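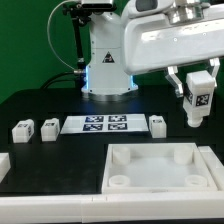 What should a small shop set aside for a first robot arm, over and above the price of the arm itself?
Plan on spending as much again as the arm costs, because the gripper, the mounting, the camera, the fixtures and your own hours all land on the same budget.

pegboard_pat
So that's the short version people keep giving me, and I'd like to pick it apart before I hand in my numbers. We're a small outfit, we put together little housings with pegs and sockets, and I've been told I can plan for one arm this year. I've got a quote from Stalia for the arm and controller, and a second one from Plattner that includes a parallel gripper but is a lot vaguer about training. What did you all forget the first time around?

millrat16
Cables! I'm serious. I budgeted for the arm, the gripper, the table, a nice camera, and then spent two weeks ordering connectors one at a time and paying shipping on every single one. Get a spare of each cable on the first order. The camera cable on ours was $199 and had a lead time of 9 weeks, and I had exactly one of them.

dover_bench
I'd push back on "as much again." We came in well under that. If your parts are small and you only run one kind of insertion, you can print most of your trays and blocks yourself and be done. We got our arm from Famo with the gripper in the box and the extras were maybe a third on top. Depends what you're doing, obviously.

pegboard_pat
What did you print them on, if you don't mind me asking? We have a printer but it's the cheap kind and I worry about the fit on the pegs.

dover_bench
Cheap kind here too. We make the sockets a hair big and give the lead-in a good chamfer, and it's fine for us. Print the finger pads in something softer though, and keep a bag of them around.

quietgantry
Third on top is only true if you don't count your evenings, dover. I remember your posts from that spring :)
My two cents: put a line in for markers and calibration. I mean the printed tags you stick on blocks and sheets so the camera knows where stuff is. The paper costs nothing. The time you spend getting camera and arm to agree costs plenty, and then somebody bumps the camera pole and you get to do it over. I'd pay for a stiff mount before I'd pay for a better camera.

dover_bench
Fair about the evenings. I'll give you that one. I still wouldn't tell a first timer to double the number, they'll get turned down and end up with nothing.

millrat16
Or they get approved on the low number and have to go back and beg in September. Been there, didn't enjoy it.

clamp_and_release
Has anybody here used Clulura for the vision software? Their license is by the year and my boss hates anything by the year. I like it a lot, but it does change the math if you plan to keep the arm a long time. Also Pat, ask Plattner in writing what "training included" means. With us it meant a video call and a PDF.

quietgantry
We have Clulura on one cell. Works well, the renewal stings. I put it under operating costs so it doesn't get mixed up with the purchase, and that went over much better with the people who sign things.

pegboard_pat
Okay, that helps a ton. I'm going to list the arm and gripper as one purchase, then mount, spare cables, fixtures and software each on their own line. I'm also adding $1000 for stuff I haven't thought of. Is that silly low?

millrat16
For one arm with printed fixtures I could live with it. I'd still get the second camera cable.

dover_bench
Sounds right to me, and please post what Plattner says about the training. I've got a quote from them sitting in my inbox too and I haven't opened the attachment yet.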